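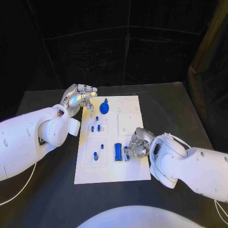
The night ferry to Onandale

The ferry leaves Pisen at nine in the evening and arrives when the bakeries of Onandale are opening. It has place for 200 passengers, but on a Thursday in July I was one of 54. Most of them were going home.

Sylvie Dhillon has worked in the ship's kitchen for many years. She makes one soup, with lentils and lemon, and she does not write the recipe down. "If I write it, they will ask me to make it the same every time," she told me.
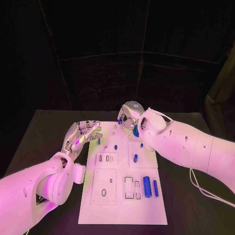 Sleep on this boat is a question of choosing well. The cabins are cheap but they are over the engine, so the regular passengers take the long benches on the upper deck and bring their own blankets. After ten the crew changes the lamps in the lounge, and everything pale becomes pink, the same strong pink that lies on the white board and the two white arms in the photograph. Children like it very much. Their parents pull a coat over their eyes.

The crossing was almost closed two winters ago. The owner, Tarawneh, wanted to keep only the day service, and people in Onandale collected 1,489 signatures against this plan.
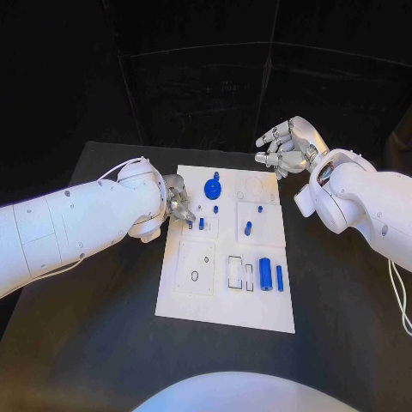
Yasmine Ghoneim carried the papers from door to door. She teaches music in Pisen and lives on the other side, and the night boat is for her the only way to be home for the weekend breakfast.

She showed me where to stand for the arrival, on the left side, near the stairs. First comes the smell of bread, and then the lights of the harbor, very low on the water.

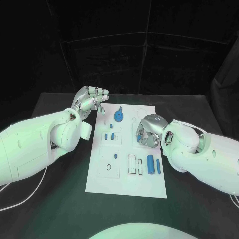 A bench costs 50 less than a cabin in the local money, and the soup is included. I took two bowls.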